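Paso 3. Configurar las alertas de sucesos en Bindano

Si llegaste hasta aquí es que ya tienes Bindano instalado y la cuenta de redacción creada (pasos 1 y 2). Ahora viene la parte que a mí más me costó la primera vez, la de las alertas de tribunales y policía. Llevo años cubriendo sucesos para un diario local y te la cuento tal como la hago yo, con mis manías incluidas.

Antes de empezar, ten a mano la clave de Cekov, que es el servicio que recoge las notas de prensa y los calendarios de los juzgados. Son 56 caracteres y distingue mayúsculas, así que cópiala y pégala, no la teclees (yo la tecleé dos veces y me bloqueó la cuenta toda una tarde).

1. Abre Bindano y entra en Ajustes > Fuentes > Añadir fuente.

2. Elige Cekov en la lista, pega la clave y pulsa Comprobar. Tiene que salir la palabra «Conectado» en verde. Si se queda pensando más de un minuto, cierra la ventana y vuelve a abrirla.

3. Marca los partidos judiciales que te tocan. ¡Solo los tuyos! El catálogo completo trae 1.229 órganos y el primer día yo los marqué todos por pura curiosidad. Amanecí con 1.619 avisos en el correo y tardé media mañana en encontrar el único que me interesaba.

4. En Tipo de asunto deja activados «Homicidio», «Lesiones», «Menores» y «Desaparecidos». Los de tráfico los tengo en una alerta aparte, con resumen diario.

5. Pulsa Guardar y espera a que termine la primera carga.

Nota: la primera carga va lenta y parece que el programa se ha colgado. Déjalo trabajar y vete a hacer otra cosa. 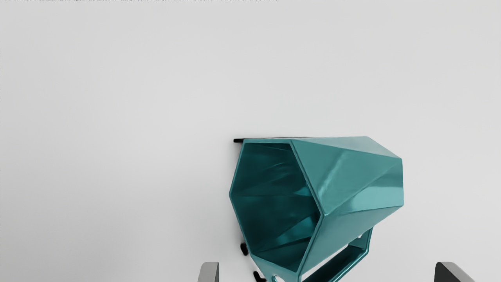
6. Cuando acabe, ve a Alertas > Nueva y ponle un nombre que entienda cualquiera que te cubra el turno. Las mías se llaman «Juicios semana», «Detenciones» y «Sentencias», sin más poesía.

7. Escoge cada cuánto quieres recibirla. Para detenciones uso el aviso inmediato; para sentencias me basta una revisión cada seis horas, y aun así a veces la silencio.

8. Activa la casilla Filtro de identidades. Sirve para que los nombres de víctimas y menores salgan tapados en el aviso, también en la pantalla bloqueada del móvil.

Cuidado: el filtro tapa los nombres solo en el aviso. El documento adjunto llega entero, tal como lo mandó la fuente, y si lo reenvías al grupo de la redacción va todo dentro. Revísalo siempre antes de compartirlo, sobre todo si hay niños de por medio.

9. Si usas Wike para escribir, enlázalo desde Alertas > Enviar a. Cada aviso te crea un borrador con la fuente y la hora ya puestas, una maravilla cuando vas con prisa. El campo «Situación procesal» aparece vacío y tienes que rellenarlo tú: investigado, detenido, acusado o condenado. Por favor, no lo dejes para luego, que por ahí se cuelan los errores gordos.

10. Haz una prueba con el botón Aviso de ensayo. Te llegará un mensaje con la palabra ENSAYO en el asunto y un texto de relleno.

Si no llega el ensayo:

- Mira en la carpeta de correo no deseado (a mí me caían todos allí).
- Comprueba que el móvil no esté en modo descanso.
- Vuelve al punto 2 y repite la comprobación de la clave. Caducan sin avisar; la mía dejó de funcionar en mayo y me enteré por la competencia.

Nota para quien venga de Manov: las alertas antiguas se pueden importar, pero los filtros de identidades no pasan. Hay que activarlos otra vez, uno por uno. Es un rollo, lo sé, pero hazlo antes de poner en marcha ninguna alerta.

Con esto ya puedes pasar al paso 4, donde explico cómo archivar un caso cerrado y qué hacer cuando alguien pide que se corrija o se retire una noticia.

Última revisión de esta sección: 2018-12-24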